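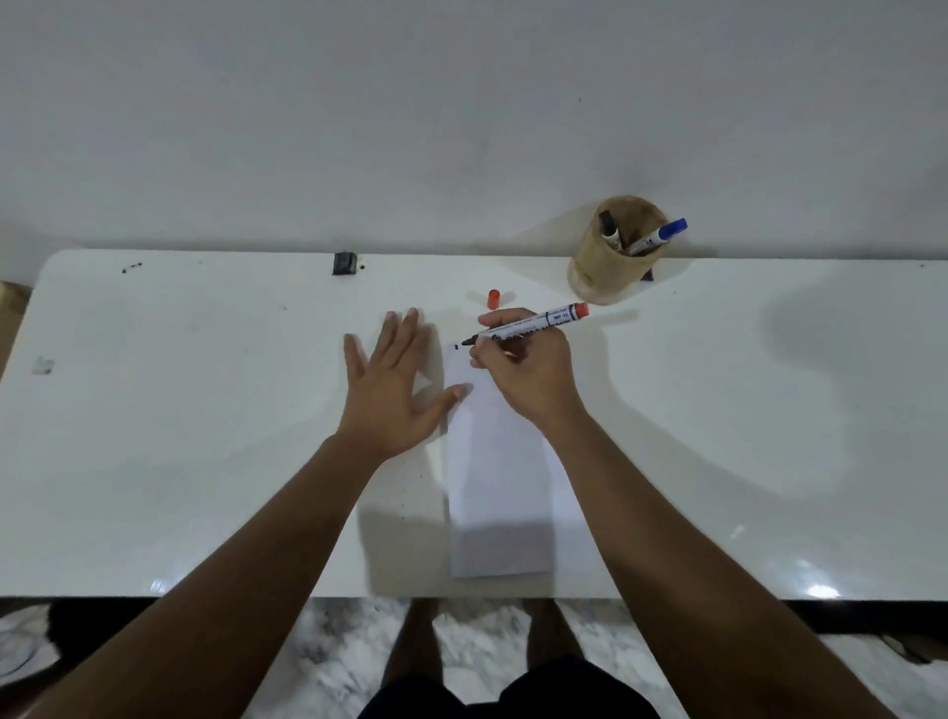 Itzel Arellano wrote in to ask if the yard sale is still happening, as the flyer on Perala Street has last year's hours on it and her neighbor already took it as gospel. Yes. Still happening. Old flyer, ignore it.

Street Yard Sale — what we know so far

New hours are 9 to 2. Same blocks as before, Perala from the school lot down to the bakery, plus the short end of Iyengar Court. The court wasn't in last time and they were a little sore about it, fair enough.

Spots in front of your own place are free and you don't need to sign up. Spots in the school lot are $7 and you do. Sign-up sheet is in the bakery by the register. If you want to be next to a friend, write both names on the same line. Last year people wrote things like "near Pam" and we had three Pams.

No parking on Perala from 7 in the morning until the sale is over. The city is lending us the barricades again but they drop them off at the corner and leave, so if you have a strong back and can be outside early, call Cyril Staniforth. He has gloves. Cars left on the street won't be towed, but you will be stuck until it's over and everyone will be setting up lamps against your bumper.

Things people keep asking

Can I sell food? Baked goods yes, wrapped. Anything hot, no, that needs a county permit and it's to late to get one.

Can I sell my old car seat? Please don't. Same goes for cribs with drop sides and bike helmets that have been in a crash.

Is there a rain date? The weekend after. We'll decide the night before and put it on the message board, not by phone. The phone tree was a mess.

Do I have to make change for people? Up to you, but come with ones. Lots of ones. The bakery ran out by mid morning and they were nice about it but I wouldn't ask again.

Prices — Uldis Eglītis has sold at every one of these and his advice is to price everything the night before, even the junk, and to knock it all to half in the last hour. He also says nobody buys exercise equipment. I bought a rowing machine from him in January so make of that what you will.

Signs should be dark marker on plain paper, big enough to read from the opposite sidewalk. Put the street name and an arrow on them, skip the cute stuff. Tape only, no staples on the light poles, we got a letter.
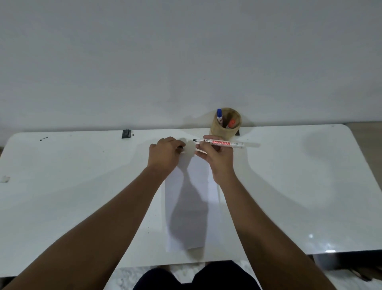
Leftovers

Baltasar Bravo is bringing his truck around when the sale ends and will take clothes, dishes and working small appliances over to the thrift store. Box them up and leave the box open so he can see whats in it. He can't take mattresses, TVs or paint. Books go to Sarahí Zavala's porch, green door, any amount. Anything still on the curb at dark is yours again, please bring it in.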